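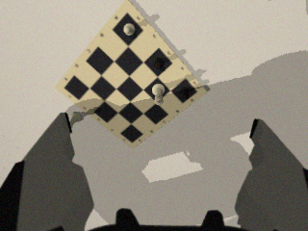 Kanokwan Kongkaew writes that a gripper should not be called "safe for shared tables" until somebody has written down the force, the speed and the finger shape it was tested with. We agree, and have taken the phrase off this page.

Kedier two-finger gripper
Part no. 3594
Padded fingertips, black body, gray fingers
Sold by Wusta

The maker's leaflet says the Kedier is "ready for collaborative use." Read that with care. A gripper is one part of a machine. The risk assessment has to cover the arm, the fingers, the thing being held and the people nearby, and no leaflet can do it for you.

The chess task shown on this page is a simulation. It's fair for checking reach and finger clearance over a board with pieces on it. We would not accept it as evidence of pinch force, and neither should your safety officer.

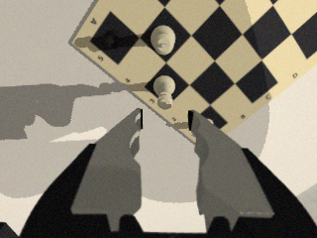 Can I skip the force measurement if my simulation shows no contact?
Measure it anyway, on the real arm, with the fingers you plan to use.

Before you order, ask us for the test sheet (form 2333). It lists the speed and payload for each run. If your setup differs, treat the numbers as a starting point and repeat the test. Changing the fingers means a new assessment, whatever the leaflet says about "quick swap."

Supplied with 2 spare pads. Mounting plate sold separately.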